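Week 5 handout: finding your stuff again (search, indexing and file names)
Intro to Everyday Computing, evening section

Okay, picking up where we ran out of time. I'd gotten as far as the search box and then we all got sidetracked by printers, so I'm going to back up a little and go through the part I rushed.

When you type a word into the search box in a file window, the computer usually isn't looking at your files at all. It's looking at an index, a kind of list it put together in the background while you were off doing something else. That's why search can feel instant in your Documents folder and painfully slow on a flash drive. Your Documents folder is in the index. The flash drive probably isn't, so the computer has to open every folder and look, one after another, while you drum your fingers.

Joaquín Farías asked a great question about this (thank you, Joaquín!) — if he saves a file and searches for it right away, why doesn't it show up? Most likely the index hasn't caught up yet. Give it a minute or two. If it still isn't there after a coffee, check which folder you saved it to, and I'd start by looking in Downloads, where half of my own life seems to end up.

Search by name or search by contents?

Both work, but they're different jobs. A name search only looks at what you called the file. A contents search looks at the words inside, and it does fine with ordinary letters and spreadsheets. It does not do well with scans. A scanned page is a picture of words, so unless your scanning program has a text recognition setting and you turned it on, searching for "invoice" will sail right past it. Same goes for photos: a photo called 917.jpg is going to stay hidden until you rename it or add a tag.
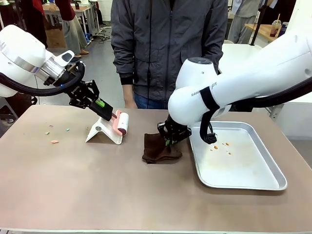 Pink lint roller in a black gripper, white folded stand on the tabletop.

Which brings me to names. I'm fussy about this and I know it! Put the year first, then the month, then a couple of plain words about what's in the file. So "2 letter final NEW" becomes something with a date at the front and a subject you'd think to type six months from now. If you number things, use leading zeros when you expect a lot of them (001, 002 and so on up to 100), or some programs will put 100 ahead of 2 and you'll think pages have gone missing. Gerasimos Bakalis had this happen with his recipe scans last December and he was not amused.

Narrowing things down

You'll get too many results sooner or later. A few things to try, in whatever order you like:

Put quotation marks around a phrase to keep the words together.
Sort the results by date changed, newest at the top.
Start the search from inside the folder you suspect, and leave the whole drive alone.
Filter by type. If you know it was a spreadsheet, say so.

The practice folder

For the lab we're using the Oletti folder on the shared drive. It's a pretend furniture shop's paperwork, with subfolders called Driller, Sitthichai and Dorodwood, and I made the names as messy as I could stand. Copy it to your own Documents folder before you start, please, and work on the copy. Last term somebody renamed everything in the original and I was up pretty late putting it back.

1. Find the price list that has the word "walnut" inside it but not in its name.
2. Find the newest file in Dorodwood without opening any subfolders by hand.
3. Rename the 16 files in Driller using the date-first pattern. Try selecting them all and renaming as a group, and look closely at what you get before deciding whether you like it.
4. Search for "delivery" with and without quotation marks, then do the same with "late delivery." Write down what changed.

If number 3 goes wrong, hold down Control and press Z right away. It will usually put the old names back, as long as you haven't gone on to do other things in between.

For next time, read the chapter on backups and bring a flash drive if you have one lying around. Any size will do.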